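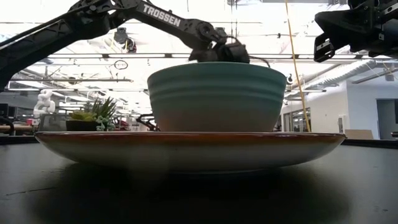 Glazed bowls are stored in my house by foot diameter, a habit that has held up better than sorting by color or by set. The foot decides what a bowl can stand on. A large bowl with a narrow foot can sit in the well of a plate, and the two then take up one footprint on the shelf. The teal bowl with the ridged bands on the wide plate with the rust-orange rim is a bowl set on a plate. The plate is shallow, so most of the height of the stack is the bowl, and the bowl's rim stays clear for lifting.

I measured the shelves in June, before moving anything. The usable depth is 346 mm from the back wall to the front lip. Any plate wider than that overhangs, and an overhanging plate gets caught by a sleeve sooner or later. Two of mine failed the test and now live upright in the Osico rack next to the stove. The rack slots are a bit tight for a thick rim. I bent two of the wires outward with pliers and the finish cracked slightly at the bend, so I would not recommend this if you care about the finish.

Contact between glazes was the next item. An unglazed foot ring is abrasive. Set it down on a glossy plate, turn it a few degrees each time you put it away, and after a year there is a gray circle in the middle of the plate. Some of that is metal from cutlery and comes off with a mild paste cleaner. The rest is scratching and stays. I tried three liners:

Felt discs from Ferkel. Good grip, but they hold crumbs and have to be washed by hand.

Paper towel, folded once. Works. Looks bad on an open shelf.

Cork, 2 mm, cut with a compass cutter. Still in use. It compresses a little under a heavy bowl and recovers overnight.

Ghazal Khosravi wrote in after the last post to ask whether the foot ring could be sanded. It can. Use wet silicon carbide paper on a flat surface, keep the water on it, and stop when a fingernail no longer catches. I did six bowls in one evening, including the Abbasi one with the crooked foot, which now rocks less than it did.

Ridged glaze needs a soft brush. A sponge skips over the grooves, and a film of detergent builds up in the low parts that dulls the color. I use an old pastry brush and rinse from the rim down.

The lower shelf is next. It holds the Amell baking dishes, and none of them nest.

Posted 2018-07-12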